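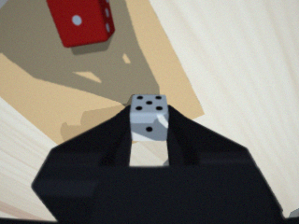
Yae Nakajima would first check the pose estimator before touching the grasp planner, and the first reply in this thread went the same way. The post that started it is below.

Gripper closes well in simulation, but the die's orientation is wrong
Posted in March by Pesska

I use a simulated wrist camera and a small pose network. The task is to pick up a die and place it with a requested face up. Position is fine. But in 19 of 800 runs the planner believes the die is turned by 90 degrees, and it places the wrong face up. It happens more when there is a strong shadow. Should I train longer, or is my control loop the problem?

Yae Nakajima
I do not think it is control. A cube without its pips looks the same after each quarter turn, so your network can only use the pips to decide. If the shadow hides them, it guesses. Please save the confidence for every candidate orientation — if two are nearly equal, do not plan yet. Rotate the wrist a little and estimate again. Also randomize the light direction in training.

Hirose
Just train longer, it worked for me.

Grasness
Check also your quaternion order. My simulator wrote w first and my planner read w last. But then you would have many more failures than you wrote, so maybe it is not this.

Comments

Mirham: The second estimate costs me 3 seconds per pick, but I keep it.

Pesska: Thank you, I logged the candidates and the bad runs are all near ties. I will try the light first.

Contact | Copyright | Back to top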